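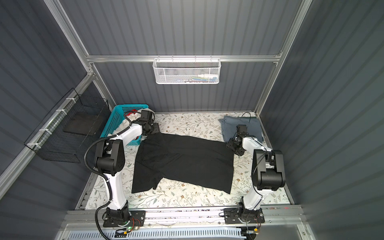

3.2 Garments, surface and intermediate states

The garment set was drawn from the household laundry of the Skoltham and Kimaro collections and holds 1177 items, of which 400 are short-sleeved tops. Items were used as received. Buttons were left as found, and nothing was ironed before a trial. Each item was weighed, measured along the shoulder line and the center length, and assigned to one of three fabric classes by bending stiffness, following the procedure of Kalniņš and Kivi.

We divide the work into four states: heaped, spread, partly folded and folded. A heaped item has no visible outline of its own. A spread item lies mostly flat, with at least one long edge that can be followed from end to end. Small wrinkles are allowed in this state, as are sleeves or corners turned outward, provided they do not cross the center line of the garment. The boundary between spread and partly folded proved the hardest to label - a short sleeve tucked under the body and a short sleeve folded over it can give the same outline from above.

Three of the four states can be seen together in Figure 3. White clothing with a little red among it is heaped in the teal basket at the back left, a black garment is spread near the middle of the surface, and a blue-gray garment lies folded in the back right corner. The black garment keeps soft wrinkles toward its upper left, which fall within the tolerance given above.

Dark, matte items were labeled separately. Their creases return little contrast, and annotators disagreed on them more often than on light items of the same weight. The patterned cover, a pale cream ground with leafy vines and small flowers, gives a clear outer boundary to a dark garment but tells the annotator nothing about the layers inside it. For this reason layer counts were taken by hand, by lifting one corner after the label had been entered.

The final label set holds 3000 entries. Entries on which the annotators still disagreed after a second reading were kept and marked as uncertain - they are excluded from the stiffness comparison in Section 4 but included in the outline measurements.

Figure 3. Garments in the heaped, spread and folded states on the patterned cover.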